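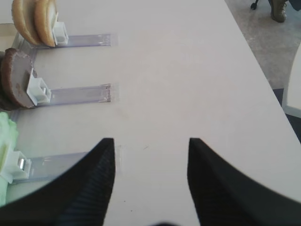
Zindley has released version 2 of its bench practice for robot gripping trials, covering how test items are set out, held and logged. The main change concerns fixtures. Each item must stand in its own clip at the end of a clear strip, with strips laid parallel and evenly spaced, as with the cookies and the leafy item on the white table. Open table must be left between the fingertips before each approach.

The document sets a minimum of 20 trials per item and requires failed grips to be kept in the record. It was drafted with Hivomel and checked against 3,158 logged grips at the Lahlou site.

Labs using version 1 may continue to do so until May. Results filed under Ano, the shared log format, must state which version was followed. The full text runs to 64 pages and is available from Zindley on request.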